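Workshop notebook, finishing room
Entry of 13/11/2025

Subject: Water spotting on black gloss panels, second series

The purpose of this series is to establish whether the spotting reported on the Pranora panels arises from the topcoat or from the rinse water. The first series, run in July, was inconclusive because the panels had been cured for unequal periods. All panels in the present series were held for 40 hours at room temperature before any water was applied.

Abrasive grades were kept as before. Panels were leveled dry, then wet sanded to 2,000 grit and polished with the Druller compound on a foam pad. One panel (no. 189) burned through at a corner during polishing and has been withdrawn. It should not be used for comparison, although the flat area is sound and may serve for masking tests.
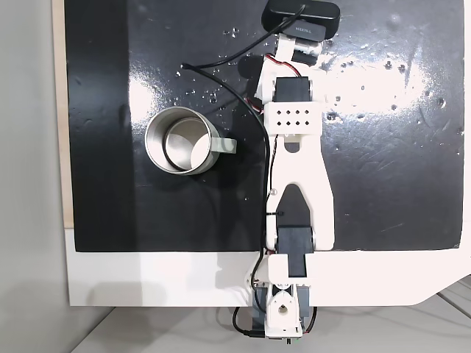 Spotting is judged under side light, after natural drying, with no wiping. Tap water from the Owen building left distinct rings on every panel. Filtered water left faint marks on two and none on the others. Judging gloss black is difficult under the overhead lights: droplets lying on a black top, as in the photograph, glint readily, but the white glare toward the upper right would conceal any ring beneath it. Readings should therefore be taken with the overhead lights off and the hand lamp held low.

The rings came away with a damp cloth in most cases. Where they did not, a light pass with the Fokolora cleaner removed them, with slight haze on one panel. It is not yet clear whether the haze comes from the cleaner or from the cloth — the cloths in the lower drawer have been laundered with softener and should be discarded.

Provisional view: the rinse water is the principal cause. The topcoat is not cleared, as only one batch (2,205) was tested.

To be done:
Repeat with a second batch of topcoat.
Obtain a hardness reading for the Owen supply.
Order new cloths, unlaundered.
Relabel the filtered water container, the present label being illegible.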